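Trays, Tolerances and the Cost of a Loose Part

Small parts rarely get lost in the machine. They get lost between the machine and the next bench, in the hands of someone who has nowhere good to put them. Miklós Juhász has spent most of his working life on that stretch of floor. He runs parts handling at Takács, a contract workshop that cuts and finishes small plastic and ceramic pieces for instrument makers, and he agreed to talk about trays.

The workshop moved to its present building in August, two years ago. Before that, parts traveled in whatever was at hand: lids, cardboard boxes, paper cups. Juhász kept a log for the last month in the old building. "We handled 2,000 pieces that month in the finishing room alone, and nearly 400 had to be checked again after a move," he said. "Most of them were fine. The checking was the expense."

His first decision was to use one kind of shallow tray at every bench. Depth was the main argument. Deep containers were popular with the cutters, who wanted to carry more in one trip, but the finishers had to reach down past the wall to get hold of a part, and they tended to drag it up the side. A shallow tray with a raised rim lets the fingers come in low. The rim only has to be high enough to stop a part that slides when the tray is set down.

The second decision was color. White trays had been ordered first, from Sidiletti, and were sent back within 2 weeks. White parts on a white floor are hard to see in side light, and thin parts are worse. A dull pink or beige gives enough contrast for white stock, and dark stock shows up on it as well.

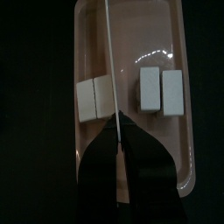 Anikó Vörös
Workshop editor, Firport

Four white blocks and one thin white rod make a fair test of the idea. The blocks are easy to find against the pinkish tray floor, and the shadow under one of them gives away its lower edge. The rod is harder. Where it passes over a block it is white on white, and the eye has to follow a faint gray edge along one side.

Juhász regards that crossing as the main handling problem in mixed trays. "A long part on top of a short part is a lever," he said. "You pick up one end, the other end sweeps. If you lift it straight, fine. If you pull it toward you, you move whatever it is lying on."

His rule at the benches is that the long part comes out first, gripped at the free end and raised before it is drawn back. Blocks come out after that, working inward from the rim. Pairs that are pressed together get separated with a sideways push at the top, so that the faces do not rub. I asked whether people follow this. "The new ones do," he said.

There is also the matter of gloss. A glossy tray wipes clean in one pass, and dust from ceramic finishing does not stay in the surface. It also throws light back at the person using it. The finishers at Takács asked for a matte version, and Juhász tried 5 of them on one bench. They marked quickly and held dust in the corners. He went back to the glossy ones and moved the lamps farther to the side.

Rounded corners caused less debate. Square corners trap chips, and a rod end can lodge in them. With a curved end the part rides around and comes to rest against the long wall, where it can be seen.

He does not use dividers. The workshop bought a set of inserts made by Paton and they fit well, but every change in part size meant a different insert, and the inserts themselves needed shelves, labels and washing. They are now kept for one customer's order. Everything else is laid directly on the tray floor, with a gap wide enough for a fingertip where the part allows it.

The next item on his list is stacking. Full trays are still carried singly, and the racks by the finishing room door are set too far apart for anything so shallow. He has drawn a closer spacing and is waiting on a price for the brackets.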